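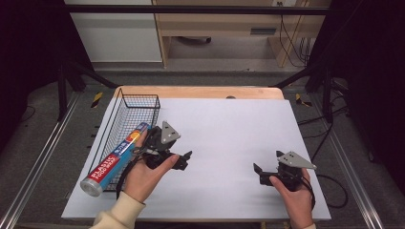

Storage of long, rolled kitchen goods in open baskets
Student project report, Household and Interior Technology
Preltstead, November 2019

1. Background

Rolls of food wrap, foil and baking paper are longer than most of the other goods kept in a kitchen drawer. In the shared kitchens of the Darnance halls they are usually stood upright in a cupboard, where they fall over, or laid flat on a shelf, where they roll to the back. The project looked at whether an open mesh basket of ordinary size is a reasonable place to keep them, and how the roll should be laid in it.

The work follows on from a survey of cupboard use carried out in August by the previous project group. That survey recorded 1587 items in the shared kitchens. Long rolls made up a small share of the total, but they were named often in the free comments as items that got in the way.

2. Goods and basket

The basket is rectangular, of black wire mesh, with open grid walls. It was chosen because the contents can be seen from the side without lifting anything out. The main item is a tube of plastic food wrap, mostly blue, with a red band and the words PLASTIC FOOD WRAP in white. The tube is cylindrical, so it does not settle against a flat wall in the way a carton does.

All placing was done on a white surface laid on a light wooden table. A plain white surface was preferred to the bare table top, as the edges of the basket show up more clearly against it. The basket stands at the left and the rest of the surface is kept free for goods waiting to be placed.

3. Method

Four ways of laying the roll were compared:

Flat along the long wall of the basket.
Flat across the middle.
Diagonal, from one lower corner to the opposite upper edge.
Upright in a corner.

For each one the roll was put in, the basket was carried to the shelf unit and back, and the position of the roll was noted. The roll was then taken out with one hand while the other stayed off the basket. This was repeated with the basket empty apart from the roll, and again with small cartons already in it.

A position was noted as stable if the roll touched the same walls after carrying as before. No force was measured. The group had planned to use a spring balance but the one available did not return to zero and was left out.

4. Results

Flat along the long wall was stable with and without cartons. It was also the slowest to remove, as fingers had to be worked between the roll and the mesh.

Flat across the middle was stable only when cartons held the roll on both sides. In the otherwise empty basket it rolled to one wall each time.

The diagonal position was the easiest to reach. The upper end stands clear of the rim and can be gripped directly. With cartons in the basket the lower end stayed where it was put. Without them it slid along the floor of the basket until the roll lay nearly flat.

Upright in a corner was not stable in any run. The roll is tall in relation to the walls and the basket tipped once when it was set down on the shelf unit.

5. Discussion

The open mesh affects the result more than was expected. The end cap of a roll can catch in the grid when it is drawn along the wall, and this was noted in both flat positions. A basket with solid walls would probably give a smoother removal but would hide the contents. The Ocampo pattern of basket, with a solid floor and mesh sides, was considered and could not be obtained in time.

Only one size of basket was used. The Cikov kitchen has deeper shelves than the others, and the diagonal position may need more height there than in the room where the work was done.

6. Recommendations

Place cartons first, then lay the roll diagonally with the cap end down. Where the basket holds only rolls, lay them flat along the long wall. Upright storage should be avoided in baskets of this height. A further project could repeat the runs with foil and baking paper, and with a part-used roll of wrap, as the change in weight was not looked at.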